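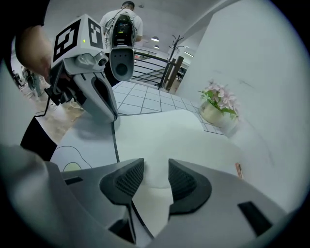 The white table, with the curvy line on its sheet of paper.

8/20/24

Long one today and my feet hurt, so I'm writing this from bed with a bowl of cereal. I want to get the table down before I forget what I liked about it.

I'd been picturing something much fussier. I had it in my head that the drawing would be a proper pattern, with loops and corners and maybe a border, and what's on the paper is one black line with a bend in it. By hand! You can tell it's by hand, and I love that. Near the bottom of the sheet there's a little oval, a pale color halfway between yellow and green, and Houda and I could not agree on what to call it. She says pistachio. I say the inside of a cucumber. Giang walked past and said "lime, obviously" and kept going, so that's three votes and no winner.

The white top is nice to work on but it shows everything. I wiped it down before lunch and again after, and I'd still like a mat for it - Mingxuan says Kandale sells them by the yard and I should stop complaining and order one. I will. I looked it up on the bus and then got distracted reading reviews of a desk lamp I don't need.

Over by the wall there's the pinkish-orange thing standing up, a card or a tag or whatever it is. I keep meaning to pick it up and look. It's the only warm color on that whole table and my eye goes to it every single time. I'd paint the wall to match if they let me (they won't, I asked Yutong about paint in December and got a very long look).

Things I have to do before I go back in: buy better markers, because mine squeak. Find the good paper, the heavy kind, which I'm sure I left at Siliņa with my umbrella. Ask Sławomir if he still has the pack of 300 sheets or if he's used it all for his train timetables.

I tried a few curves of my own tonight on the back of an envelope. They come out wobbly on the way down and fine on the way up, no idea why. The fifth one was pretty good so I stuck it on the fridge next to the Demulstead postcard.

Mom called while I was doing it and we talked for ages, mostly about her tomatoes. She has too many again. I said I'd come get a bag and then remembered I still have her last bag's worth of sauce in the freezer.

Cereal's gone soggy. Lights out, and I have to remember to set the early alarm.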